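Counter Storage and Drying: Setup Notes

Dish racks
Set the rack on the side of the counter closest to the hand that does the drying. Plates go upright, one per slot, all facing the same way. Pots go in last, upside down and tilted so that water runs off the rim. A wooden rack should be lifted and wiped underneath every day and oiled in February and again in late summer. Food-grade mineral oil is suitable. Olive oil turns rancid.

Mug trees
A square base is more stable than a round one of the same width. Load opposite pegs in pairs. Heavy stoneware belongs on the lower pegs. If the post wobbles, remove it, clean out the old glue, reglue and leave clamped overnight.

Small cabinets with drawers
Keep light, dry goods here: tea, yeast, spice refills. Load limit for the Girmont cabinet is 3 kg per drawer. Rub the runners with candle wax if they stick. Tighten handle screws by hand; a power driver strips softwood.

Countertop ovens
Follow the clearance given in the manual. The top is not a shelf during use or cooling. Bags, towels and paper come off before the oven is switched on. Empty the crumb tray weekly.

Notes revised by Holger Rustad, Dec 24, 2023. 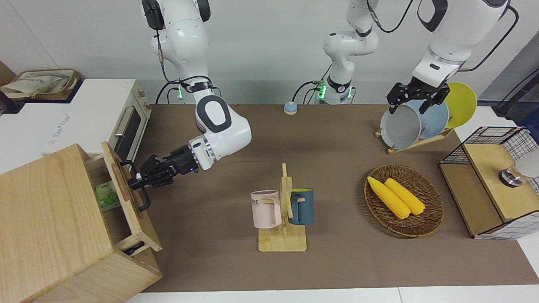

How do I get a musty smell out of a wooden drawer?
Empty it, wipe with equal parts white vinegar and water, and dry it fully in moving air. If the smell remains, leave an open dish of baking soda inside for two days.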